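FOR IMMEDIATE RELEASE

2018-12-15

# Kjærgaard Releases Flollo Fiber-Reactive Dye Line and Shade Reference for Quilting Cotton

RARNBY - Kjærgaard, a supplier of dyes and finishing products for quilters, has released Flollo, a line of fiber-reactive dyes formulated for woven quilting cotton. The line is sold with a printed shade reference listing 2,846 mixing results, each produced on the same bleached, mercerized cotton and recorded after washing.

Flollo is intended for quilters who dye their own yardage, fat quarters and binding strips and who need to match a color again at a later date. Solid fabrics are often bought in one season and run short in the next, and replacement yardage from a different mill lot may not match the first. The shade reference lets the user record a shade number, dye the amount needed and return to the same recipe when the border or binding is cut.

## Composition of the line

The line contains 53 stock colors. All are supplied as powders and as liquid concentrates. The powder keeps longer in storage. The concentrate is ready to measure and suits small batches, such as a single fat quarter or enough strips to bind a wall quilt.

Each recipe in the shade reference uses no more than three stock colors. Amounts are given by weight for powder and by volume for concentrate, and are scaled to the dry weight of the fabric. Recipes are grouped by hue, then by depth of shade from pale to full strength.

## Process

Flollo dyes are fixed with soda ash at room temperature. No steaming is required. Fabric should be scoured before dyeing to remove sizing and any finish left from the mill. Prints and pre-dyed solids can be overdyed, but the shade reference does not apply to them.

After fixing, the fabric is rinsed in cold water until most of the loose dye is gone and then washed hot with a neutral detergent. Kjærgaard recommends two hot washes for full-strength reds, navy and black. Dyed fabric should be tested against white cotton before it is pieced into a quilt top with light backgrounds. A damp white scrap pressed against the dyed piece and left to dry is sufficient for this test.

Flollo is suitable for cotton, linen and viscose rayon. Polyester thread does not take up the dye, and a finished quilt stitched with it will show the stitching in its original color if the quilt is dyed whole. Cotton batting will absorb dye and should be included in the fabric weight. Wool batting is not recommended for this use.

## Effect on cut sizes

Scoured and dyed cotton shrinks. Yardage requirements in most published quilt patterns assume unwashed fabric, and quilters should allow for the difference when buying. The reference includes a worksheet for this purpose - the user measures a test square before and after processing and applies the result to the full cut. Pre-cut strips and charm squares should not be dyed if exact size matters. They fray at the edges and lose width.

## Availability

Flollo powders and concentrates are available now from the Kjærgaard shop in Rarnby and by mail order. The shade reference is sold separately and is included with the full set. Quilt guilds may order on account. Distribution to independent quilt shops will be handled by Funomley, with first deliveries planned for May.
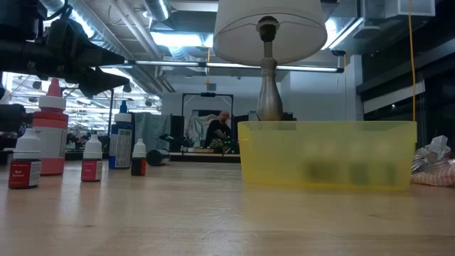 ## About Kjærgaard

Kjærgaard supplies dyes, fixing agents and detergents for cotton and linen to home quilters, guilds and shops. The company is based in Rarnby. Safety data sheets for all Flollo products are available on request and are included with every guild and trade order.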